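The Case for Handles Before Motors
By Ľudovít Trnka
March

Print this article | E-mail this article

People who build robots at home usually start with the arm. They buy the motors, print the brackets, and spend the winter getting six joints to agree with each other. By spring they have a machine that can wave. I did this myself, and I have an arm on a shelf in the shop in Clanden that I would sell to anyone who asked.

My argument is that the arm should come last. If you want a machine that handles laundry, build the hand first, put a handle on it, and do the laundry yourself with it for a good long while. You will find out what the job is. Folding looks like a matter of straight lines and right angles until you try it with two stiff fingers. Then it becomes a matter of where to grab, and how much cloth comes along when you do.

Take cuffs. A ribbed cuff is thicker than the sleeve it belongs to, and it springs back. I had planned on picking up sweaters by the shoulder, the way most folding diagrams show it. After 50 sweaters I was going for the cuff most of the time, and I had never decided to. My hands worked it out. An arm running my original plan would have kept on grabbing shoulders until I lost patience with it.

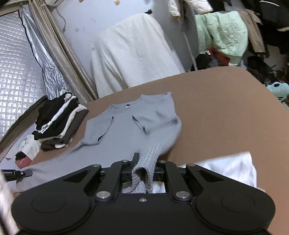
Tkachenko wrote to me after an earlier version of this piece went around the shop mailing list. The objection was that a person is too good at this. A person covers for a bad tool without noticing - turns the wrist a little, leans in, tries again - and then the tool goes on a motor and all that help is gone. Better to suffer with the arm from the first day, Tkachenko said, and let it show you every weakness at once.

I take the point, and I have seen it happen. My first set of fingertips worked fine in my hand and would have been useless on anything with less feeling in it. But the cure for that is to write down the retries. I keep a pad next to the table and make a mark each time I miss a grab. When I looked back over almost 700 grabs, the misses bunched up in a few places, and hems were the worst of them. I changed the fingertip angle three times on the strength of that pad. Each change took an evening. On a motorized arm each one would have meant new mounts and a new calibration, and I would have put it off.

There is also the money. A hand tool with good pivots and no motors costs what a weekend out costs. If it turns out to be wrong you throw it in the drawer and make another. The people at the Trestham workshop pooled their funds for one arm, and now they are afraid to drill a hole in it.
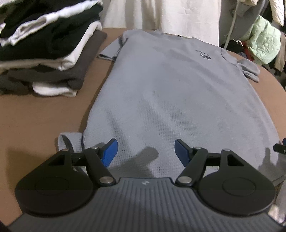 T-shirts changed my mind about speed, too. I used to think slow was safe. With a light knit, a slow approach pushes the fabric ahead of the fingers and raises a wrinkle, and then you are chasing the wrinkle. A quick, short pinch works better. I would not have tried that with a motor, because fast motors near a table make me nervous, and I would have called my slow results good enough.

None of this means the arm never gets built. Mine will be, and the drawings are started. The wrist is smaller than I first planned, and one joint is gone entirely because I never used that motion in all the time I spent holding the thing. Whether the arm can do what I did is still an open question. Tkachenko expects it to drop half the wash on the floor.

For now I would ask anyone starting out this spring to leave the motors in the cart. Make the fingers, hold them, and fold what is in the basket. Keep a pad on the table.

Print this article | E-mail this article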